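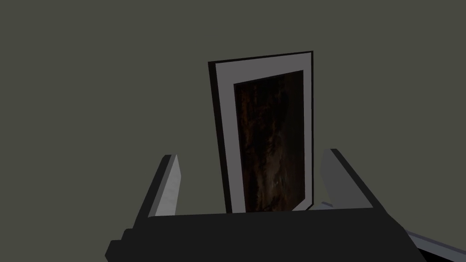

July 25, 2025

Wusik glue, second batch. Mixed to 68 g per liter this time and left on the hot plate overnight. Skinned over by morning, so strained it through the Trerkska mesh before testing. Lap joints on scrap maple, 2 per strip, clamped and cured on the north bench.

First strip let go at 388 N. Brendan Ó Ceallaigh's batch from December held over 1,000 on the same jig, so either my mix is thin or the load cell has drifted. Zeroed it twice, same reading.

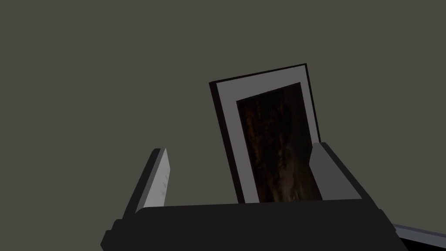 Failure was in the glue line on every strip -- no wood fiber pulled. Points to starved joints. Next: less clamp pressure, longer open time, same maple. Samran has the Wysocka clamps until Monday.

pH paper is nearly out. Farelus order still open, add a roll to it. Leftover glue is in the fridge, bottom shelf, labeled.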